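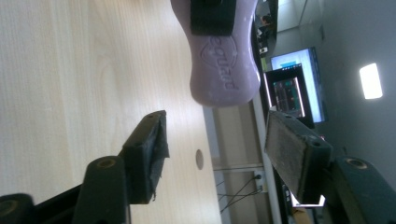

Photo: Triin Koppel / Biltness Household Encyclopedia

Bar soap

From the Biltness Household Encyclopedia
Last revised 11/06/2025

Bar soap, also called a cake of soap or (in older cookbooks and laundry guides) hard soap, is soap that has been set into a solid piece small enough to hold in one hand. It is used mainly for washing the hands and body, though a plain bar will also do good service on shirt collars, paintbrushes, sticky drawers and the squeaky hinge that has been bothering the whole family since September.

Composition

Soap in the strict sense is what you get when a fat or oil reacts with a strong alkali, a process called saponification. For hard bars the alkali is sodium hydroxide, better known as lye; potassium hydroxide gives the softer soaps sold in jars and bottles. The fats can be tallow, palm oil, coconut oil, olive oil or a blend of several. Coconut oil gives a quick, bubbly lather, while tallow and palm oil make the bar firm and help it last. Glycerin forms along the way, and it may be left in the bar or taken out for other uses.

Many bars on the store shelf also contain perfume, color, salt, a whitener such as titanium dioxide, and sometimes synthetic cleansers. A bar made wholly or mostly from synthetic cleansers is often labeled a beauty bar or cleansing bar, and most households go right on calling it soap, as this article does.

Shape

The oldest and simplest shape is the block, cut from a slab with a wire or knife. Stamped bars came later, and with them ovals, rounds, shells and the waisted bar, which is drawn in at the middle so that its outline is a little like an hourglass. The lavender-purple Safeguard bar at the head of this article has that kind of outline. A narrow middle gives the fingers somewhere to settle, and a good many people find such a bar easier to hang on to in the shower, although this is very much a matter of the hand doing the holding.

Lettering

Names are pressed into soap by a die, either raised above the face or sunk into it. The lettering wears down as the bar is used, and how soon it goes depends on its depth, the hardness of the soap and how fond the household is of long showers. Fletcher Rewi, whose booklet "The Soap Dish" is still passed around among collectors, wrote kindly of the half-worn bar: "You can read a bathroom by it. Crisp letters in the guest room, a smooth pebble by the kids' sink."

Collectors do exist, and they are a cheerful crowd. Bereket Weldu's collection of hotel and household soaps passed 1,000 pieces some years ago and is kept in shallow drawers lined with plain paper, sorted by color first and maker second (an order that has led to some friendly argument).

Surface

A new bar can be glossy, waxy or quite chalky to look at. Pale specks in a colored bar may come from several causes: small grains of drier soap, undissolved ingredients, or powder picked up in handling. A white film on homemade soap is commonly called soda ash. It forms when leftover alkali meets the air, and it generally rinses off with the first wash or two.

Care and storage

Standing water is the great enemy of bar soap. A dish with ridges or drain holes lets air reach the underside, and families who keep 2 bars going in turn - one in use, one drying - often find that both stay firmer. Wooden racks such as the Jarno and wire ones such as the Avotiņš do the same job, and so, for that matter, does a clean kitchen sponge set under the bar.

Unused bars keep best somewhere cool and dry. Some people unwrap them and tuck them among the linens, which scents the sheets very pleasantly and lets the bars dry out a bit further before use.

Slivers

The last thin piece can be pressed wet onto a new bar and left overnight, dropped into a mesh bag, or grated for hand laundry. Gediminas Pētersons recommends wetting both surfaces well and working up a lather before pressing them together.

See also: Castile soap; Laundry soap; Shaving soap; Soap dish; Washcloth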